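Notes for my talk, looking after the two-arm machine at home site (Mitden group, September 2021)

Slide 1. Say hello, thank Amparo Cordero for the invitation. Say that I will speak only of one machine, the Stutus, and of the small work we do on its grippers.

Slide 2. Three views, give people time to look.

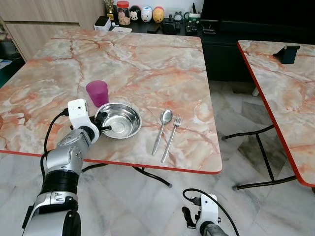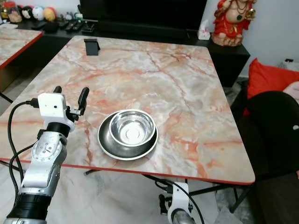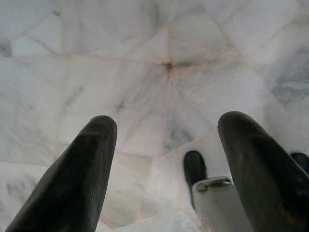
Slide 3. The cables. Each gripper has its own cable and it must have a free loop at the wrist. If the loop is too short, it pulls when the wrist turns. If it is too long, it catches on a table edge. We check it by hand before the start, with the power off, and turn the wrist slowly to both ends.

Slide 4. The fingers. Clean them with a damp cloth, no alcohol. We change the pair after 2,000 grasps. In November we tried to wait longer and the spoons began to slip. Nerea Moya keeps the list of changes, ask her to stand up.

Slide 5. Screws of the fingers. Tighten a little on one side, then the other side, then again the first. Do not finish one side at once. I made this mistake and the fingers closed crooked for almost 100 grasps before I noticed.

Slide 6. Wrist camera. Wipe the lens last, after the fingers, with a dry cloth. Then open and close the gripper 10 times and look at the live view. Both fingers should come in at the same height.

Slide 7. Spare parts. We buy fingers from Gorkden and cables from Mateos. Order them together, the delivery is slow.

Questions. If they ask about the table height, go back to slide 2.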